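Home Workshop Laundry Budget Ask Me Archive

Tips for buying robot arms for a small laundry and mending shop
7/8/26

I've had a lot of mail about the two-arm table, mostly from people who want to know what to buy first. So these are my notes on money, and I'll save the programming for somebody smarter than me (that would be Ya-wen Huang, and she's busy until November).

Start with the clothes. I mean it! Before you ask for a single quote, go through your baskets and pull out the worst things in them. For me that's denim with the belt still on. It's heavy, it bunches up, and every seam is a different thickness. A salesperson will bring a nice thin dish towel to the demo, so bring your own shorts and put them on the table yourself.

Next, price the fingers apart from the arms. I asked both Belik and Moser to split their quotes that way and only Moser did it without a second email. Fingers and pads are the parts you'll keep buying, and denim is hard on them. I put 126 dollars a quarter in my sheet under pads and I don't touch it for anything else.

Belts and thick seams are what I'd test a grip on:

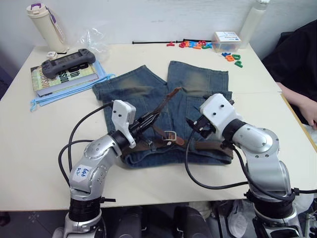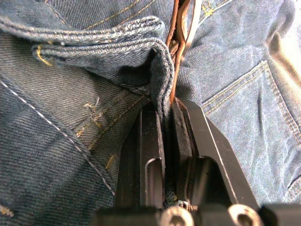 Then there's the table. Go bigger than you think. I drew ours on the floor with masking tape first and was glad I did, as two arms need elbow room and you still want a place to sit next to them. White or some other plain light color is nice with dark clothes. Leave money for cable clips too – I forgot them completely and ended up going back to the hardware store twice for a bag of 13.

A few smaller things from my own sheet:

- Get the delivery charge in writing. Tamus wanted 200 dollars extra for stairs, and we have three steps.
- Ask how long a replacement cable takes to arrive, and who pays the shipping.
- Buy one spare set of fingers with the first order. Adding it later cost me a second handling fee.
- Budget for your own time. I wrote down zero hours the first year, ha.
- If you lease, read the part about wear. Lint and loose thread can get into everything, and you want to know whose problem that is.

Li-hua Tam wrote to ask if one arm would do. For moving socks from one bin to another, sure. For anything with legs or a belt I'd save up and get the pair, even if that means waiting a year. You can rent the second one to begin with, as long as it's the same model and takes the same fingers. Check the screws as well, so you only need one set of hex keys in the drawer.

I still haven't decided about the service plan. Deirdre Hegarty took hers out after the first year and put the money in a jar, and I may copy her when my renewal comes up.

More from Laundry Budget
Getting belt marks out of pale cotton
Is a steam table worth the floor space?
Hudum sewing lamps, two years on
Which thread to keep for jeans repairs

Contact | Copyright Home Workshop | Back to top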